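Ticket 216: Hand-held gripper, jaw width reading drifts during demonstrations
Opened by: Orsolya Simon, Mumthorpe
Assigned to: Vilmos Balogh, Holtton
Component: Michiels hand gripper, fingers and linkage
Priority: normal
Status: closed, with one follow-up

Orsolya Simon wrote:

We are recording the cloth task for the Jurneck arm with the hand-held gripper. The recordings look fine when played back as video, but the jaw width is wrong in a good number of them. With the jaws fully open the log should give 100 on the width scale. At the start of a session it does. Later on the same open position comes out lower, and it does not go back up until I restart the logger.

When the arm replays one of the bad demonstrations it closes too early. It shuts above the cloth and carries on with the rest of the movement holding nothing. The path of the wrist is right, only the fingers are wrong.

What I have tried so far:
Restarted the logger. Helps for a while.
Swapped the cable. No change.
Set the zero again with the jaws closed. No change to the open value.
Checked the pad screws with the small driver. None of them turned.

Settings are as they came from Holtton, apart from the smoothing, which I turned off in March and have left off. Jaws open over the bare table:

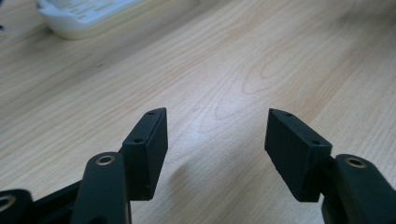
Page 3

Vilmos Balogh wrote:

Thanks. The pads look square enough to each other for what you are doing, so I would leave them alone for now. If a pad had slipped you would see an offset from the first demonstration onwards, and yours starts well and gets worse.

Can you send me one good log and one bad one from the same session? I need the raw width column, before it is scaled. Please also tell me how you hold the jaws between demonstrations. Some people rest them closed and some leave them open, and the logger treats the two differently.

Orsolya Simon wrote:

Both logs are in the shared folder under the ticket number. Between demonstrations I put the gripper down with the jaws open while I lay the cloth out again. I then pick it up, press record and start moving.

Vilmos Balogh wrote:

I have been through both. The raw column is steady in the good log and in the bad one, so the fingers and the linkage are not the cause. The scaled column is what moves.

The logger keeps a running value for "fully open" and updates it whenever it believes the jaws have reached the stop. If they are squeezed slightly past the stop as you pick the gripper up, it takes that as the new open position. Everything afterwards is scaled to a width the jaws do not normally reach, so your real open position reads low. A restart clears it, and that matches what you saw.

Please do the following:
1. Close the logger.
2. In the gripper settings, change "open limit" from auto to fixed.
3. Open the jaws by hand until they stop, without forcing them, and save the value.
4. Close them until the pads touch and save that too.
5. Start the logger and record a blank run of 300 samples with the jaws left open. The scaled value should stay at 100 throughout.
6. Record one normal cloth demonstration and replay it on the arm at low speed.

Keep the smoothing off. It would only hide the fault.

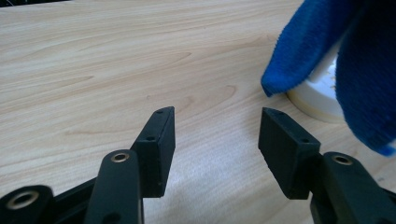 Orsolya Simon wrote:

Steps 1 to 5 done. The blank run stayed at 100 from the first sample to the last. I then picked the gripper up and put it down several times, a bit roughly, and recorded the blank run again. Same result.

For step 6 the first replay closed at the right height and the arm lifted the cloth by the corner. The second one missed, but that was my doing as I had started the recording before I was in position. The third was fine.

Two questions. Can the bad demonstrations be saved, or do I need to record them all again? And does the fixed limit have to be set again if I change the pads?

Vilmos Balogh wrote:

They can be saved as long as the raw column is there. I have put a small script in the shared folder that works out the scaled width again from your new fixed values. Run it on a copy. Any log without a raw column should be thrown away and recorded again.

Yes, repeat steps 3 and 4 after changing pads or taking the linkage apart. Cable changes do not matter.

Orsolya Simon wrote:

Script run on the copies and all of them went through. I replayed a few of the worst ones on the arm and the fingers now close where I closed them. Happy for this to be closed.

Vilmos Balogh wrote:

Closed 2026-10-24. Follow-up opened to make "fixed" the default in the next release and to have the logger show a warning when the open limit changes during a session.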